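Home | Topics | Crafts and Materials | Dowel

Dowel

A dowel is a solid rod, usually round and usually made of wood, used to join parts, to hold them in line, or as raw stock for small goods. Short lengths used in joints are called dowel pins. Longer lengths are sold as dowel rod.

History

Wooden pegs held timber frames and ships together long before metal fasteners were cheap. Early pegs were split from straight-grained wood and shaved by hand. Splitting follows the grain, and a peg made this way is hard to snap. Turned and machine-cut rod came later and gave a more even diameter, though the grain may run out at the side.

In the town of Clotley, dowel making was a winter trade for farm families. The Nguyen-Tran mill, on the edge of town, bought rough blanks and finished them on a belt-driven cutter. At its busiest the mill employed 33 people, and a surviving order book lists 659 customers, most of them chair makers.

Manufacture

Square blanks are fed through a rotating cutter head that leaves a round rod behind. Small shops often use a dowel plate instead – a piece of hardened steel with holes of different sizes, through which the blank is driven with a mallet. Birch, beech, maple and oak are common choices. Blanks are dried before cutting, as a rod cut from damp wood will shrink to an oval.

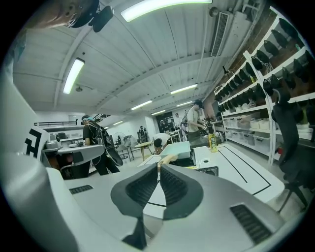 Finished rod is sorted by straightness and stored flat. The Nelel grading system, used by some small mills, has two classes: joint grade, and craft grade for rod with a slight bend.

Use in joinery

Matching holes are drilled in both parts, glue is applied, and the pin is pressed in. Many pins have grooves so that trapped air and extra glue can escape. The Ziveck pin has 11 shallow grooves in a spiral.

See also: Treenail, Mortise and tenon, Biscuit joint

Comments (2)

Wanda Mercado: My grandfather sold blanks to the mill in Clotley. He always called them "squares" – might be worth adding.

Aravind Murthy: Does the part about damp wood apply to bamboo as well? I have some rod in the garage that went oval by June.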